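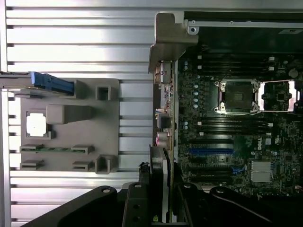 Figure 5. Wrist camera view of the board and the gray tray, gripper at the bottom. The processor socket near the center of the board is empty.

4.2 The Alell kit on a desktop computer

The Alell kit is sold by Boder as a ready-made package for taking apart office computers. The sales sheet says that it can be bolted to an existing arm and put to work the same afternoon, and that the wrist camera will find the parts by itself. We bought one at list price and set it up at the Braltusgate workshop in July. Boder had no part in the tests and did not see this section before we submitted it.

Our first doubt concerns the view. The kit has a single camera, mounted close to the gripper, and the gripper takes up much of the lower part of every image we looked at. In Figure 5 it spans most of the width at the bottom. The software is supposed to mask out this area, and it does, but anything behind the fingers is then unknown to the planner. The manual suggests "a brief look from a second pose." We found that one extra look was often too few, and each one adds to the cycle time that Boder quotes without it.

The second doubt is about shine. The heatsinks and the metal around the sockets on the board in Figure 5 throw back bright light, and so does the ribbed aluminum surface next to it. We ran 439 grasp attempts on boards of this kind under the workshop's normal lamps. The planner gave up before moving in 284 of them, most often with a warning that the surface could not be measured. Boder's support desk advised us to dim the lamps. This may well help, but a buyer should know that the demonstration video was perhaps not shot under ordinary lighting.

The part names are a smaller matter. The kit came with a library of 900 labeled parts, which sounds generous. Selamawit Alemneh went through it entry by entry and found many near copies of the same memory slot latch – fine for a brochure, less so for a parser that must tell a latch from a clip.

Hendrik De Graaf, who ran the same boards with the older Vanhove gripper, takes a milder view than the rest of us. He points out that the Alell fingers are stiff and that the row of round holes makes it easy to bolt on other tips. We agree about the hardware. Our complaint is with the claim that the camera and software need no tuning, which our results do not support. Section 4.3 repeats the trials with a second, fixed camera.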